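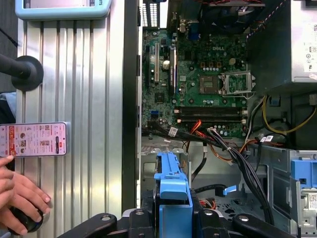
Roscoe Montoya wrote:
> Before I buy anything for my old Dell tower, is it worth pulling
> the memory and the processor to clean it up, or do I leave well
> enough alone? I've got a can of air and about 2 hours.

Roscoe, do it! These old towers are a joy to work in. Lay the case flat, take the side panel off, and everything is right there facing you -- board, power supply, drive cage with its blue plastic latch. I did one in January and had such a good time I started on a second the same night.

Keep your fingers out of the socket. Those little gold contacts bend if you breathe on them wrong, and I lost a whole evening to one on my Gerkon box. Flip the lever back, let the plate swing open, lift the chip straight up.

The memory is the easy part. Push the white latches outward and the stick pops up by itself. When it goes back in, press until both ends click.

Cables are where I slow down. Tie them back before you blow the dust out, and note which plug went where (masking tape is great for this).
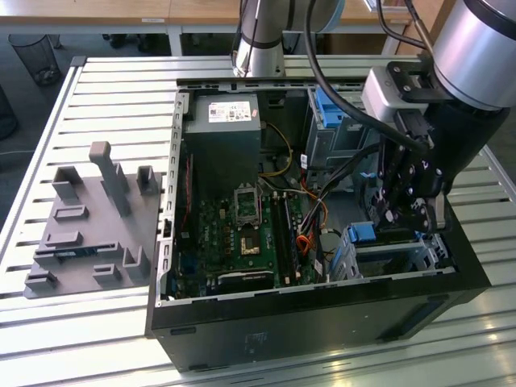
PUTTING IT BACK

Fresh paste, a dab the size of a pea, then the heatsink. First boot with 1 stick only. Mine came up on the second try and I cheered out loud -- the cat left the room.

Posted 2023-05-02 by Procházka

Comments

evgate_fan: Masking tape, yes. I used 23 pieces on mine.

tomcat: What about the little battery? I'd swap it while you're in there.

Roscoe Montoya: OK, you talked me into it. Starting tonight!

Recent threads
Quiet fans for old towers
Rovar drive trays, do they fit?
Sorting 300 loose screws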